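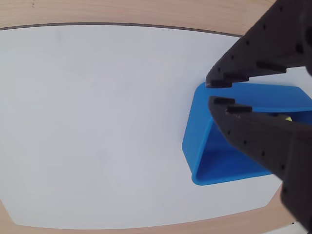
Home News Our Stores Recipes Careers Contact

Boltberg Opens the Doors of Its New Community Bakery in Ladero

LADERO, July 31, 2018. Boltberg, the family bread company that has been feeding this end of the valley for longer than most of us can remember, is very happy to share that its new community bakery on Mill Street is open for business, and that the first loaves came out of the ovens this morning to a line that went past the shoe repair shop and nearly to the corner.

The new bakery takes over the old Eskola dry goods building, which had been sitting dark for a good while. Work began in June with the roof and the front windows, and went on through some very warm weeks (our thanks to the neighbors who carried over lemonade, and who put up with the hammering!). The tall shelves and the long counter from the Eskola days have been kept, cleaned up and put back just where older customers will remember them.

Shoppers will find the full Boltberg line, from the everyday white and the seeded rye to the cardamom buns that sell out so quickly at the Saturday-style markets we take part in each summer. There is also a new loaf made just for the Ladero shop, a dark sourdough called the Zornura, baked with a little molasses and left to rise overnight. We have been eating it toasted with butter and can't seem to stop.

"We have wanted a shop in Ladero for years, and we kept driving past that building and wishing," said the Boltberg family in a joint statement. "Walking in this morning and smelling bread in there was a lovely thing, and we hope people will come by and say hello even if they only want a roll."

The ovens can turn out 3000 loaves a week when they are running full, and the bakery has brought 20 new jobs to town, most of them filled by people who live close enough to walk. 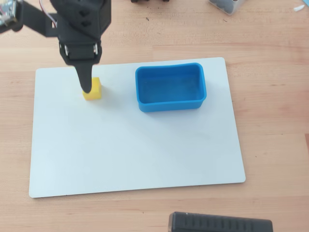 COMMUNITY & CLASSES

The back room, once the Eskola stockroom, will be used for evening baking classes starting this fall. Each class runs 2 hours and everybody goes home with a loaf and a jar of starter. Beginners are very welcome, and so are children who come with a grown-up. Sign-up sheets are at the counter, and so far 134 people have put their names down, so we will be adding more evenings as soon as we can work out the schedule.

Unsold bread will go to the Ladero food pantry at closing time each day. The shop is open from early morning until the middle of the afternoon, and there is parking behind the building, entered from the alley.

For press questions or to arrange a visit, please ask at the Mill Street counter or write to the Boltberg main office.

Recent News
Cardamom Buns Return for the Summer
Boltberg Flour Now Sold in Small Bags
How to Keep a Rye Loaf Fresh
Holiday Orders: What to Know

Comments (3)

ryeandshine: Got the Zornura this morning and half of it was gone before I got home. Will you be slicing it?

Mill St neighbor: My grandmother bought all her curtain fabric at Eskola's. So glad you kept the counter, it made me a bit teary.

dot_k: Is there a gluten free class planned? I would sign up tomorrow.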